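The Night Stage at Manmont

The road out of Wastham climbed for 15 kilometers before it reached the first checkpoint, and the fog started at the fifth. My driver did not slow down. I read him the notes in the same voice I had used all afternoon, left over crest, right tightens, don't cut, and he put the car where the notes said it should go.

We were lying second in the hill trial. The leader drove a Fuchs, a factory car with new tires and a crew of six to change them. Ours was older than both of us and had come to Manmont on a trailer with one working light. I had packed the spares myself: a belt, two hoses, a jug of oil, and a box of fuses.

At the checkpoint a woman in a raincoat took our card, stamped it, and handed it back through the window.

"The bridge is greasy," she said. "The Fuchs got sideways on it."

"Did he hit anything?"

"He didn't stop to tell me."

My driver laughed at that. He held out his hand for the water bottle, drank half, and passed it back. His glove was worn through at the thumb. He had been talking about new gloves since April. 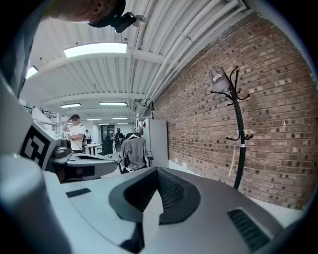 We had two minutes before our start time. I used them to go over the page for the bridge. I had written it in June, on the practice run, in dry weather and full sun. It said flat. I looked at the word for a while, then crossed it out and wrote brake.

"You changed something," he said.

"The bridge."

"It was flat in practice."

"It was dry in practice."

He didn't answer. The clock on the post ran down and we went.

The first miles were forest, with the fog lying in the dips and clear air on top. The engine missed once on a long climb and then picked up again. I called the corners a little early so he would have time to think about them. A marker post went by on my side, number 108, close enough that I pulled my elbow in.

"Bridge in two hundred," I said. "Brake."

I waited for him to do it. For what felt like a long time he stayed on the gas, and I had time to be sure he had decided against me. Then the nose dipped, the belts took hold of my shoulders, and we rolled onto the planks at the speed of a milk truck. The back end still stepped out. He caught it, and we were across.

There were fresh marks on the far side, leading off into the ditch, and higher up a set of taillights. The Fuchs was sitting in a field with its doors open. Two people stood next to it and one of them raised a thumb, so we kept going.

"Left, long," I said. "Opens."

We came down into Fondach a little after midnight. My driver parked against the wall of the bakery and turned off the engine. It ticked as it cooled. He took off his gloves and laid them on the dash.

"You could have said why," he said.

"There wasn't time."

He thought about it. Then he asked if there was any water left, and I gave him the bottle.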